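Open Day at Driketti, Drovivholm

September 23, 2021

Driketti opens its robot workshop to the public once a year, and once a year I promise myself I will take notes. I came home with a tote bag, a pen that doesn't write and a page reading "ask about elbow". So this gallery leans heavily on memory, and short on pictures too, as most of mine from the day show the backs of other visitors' heads. I've kept the one worth keeping.

Getting in

You sign in at a desk by the loading bay and get a sticker with your name on it. Mine said FUDO, which is the name of the firm that supplied the stickers. I was addressed as Fudo until lunchtime and by then it seemed rude to correct anyone. The building was a carpet warehouse until a February long before my time in Drovivholm, and on a warm day it still smells like one.

The programme promised 3,000 square metres of workshop. Visitors are allowed into the part with the coffee in it, plus one corridor and the demonstration room.

The talk

Đức Lục gave the opening talk and was very good, mainly for refusing to say the word "revolution". His subject was putting things away. A person clearing a kitchen table doesn't think about it much, he said, and that is exactly the trouble, as you can't ask a person how they do it and get a useful answer. His team's practice sessions had reached 1,164 at the last tally. He put up a chart of the failures. It was a long chart, and he seemed fond of it.

Someone behind me asked when the robot would be able to do his washing up. Đức Lục asked him when he would. That got the biggest laugh of the morning, and the man took it well enough, considering he'd brought his wife.

The Vashisht room

Vashisht is what they call the kitchen project. I asked two people where the name came from and got two stories, both long. The group before ours overran, so we stood in the corridor and read the fire notices (there are four, and they don't agree about the assembly point).

Once inside you stand behind a line of yellow tape while one of the team talks you through the job. The play food was a hit with the under-sixes, one of whom wanted to know who was having the banana. The adults were more interested in the oven, and in whether it was plugged in – a question the team had plainly heard before.

What surprised me was how patient everybody became. I've seen people sigh at a lift for less. We stood there watching an arm consider a strainer, and a grown man next to me whispered "go on, then" as if it were a pony.

Lunch and home

Soup, in paper cups, with no lids. A raffle was held, with 100 tickets sold, and I had ticket 568, so don't ask me how they number them. I won nothing. The elbow question went unasked.

They're doing it again next year and I'll be there, under whatever name they give me.

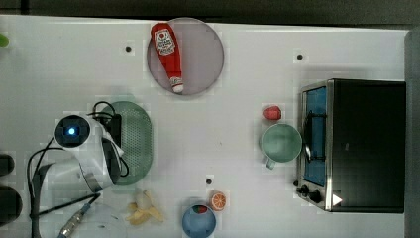 The Vashisht table from overhead, with the arm at the strainer. Ketchup gets its own plate.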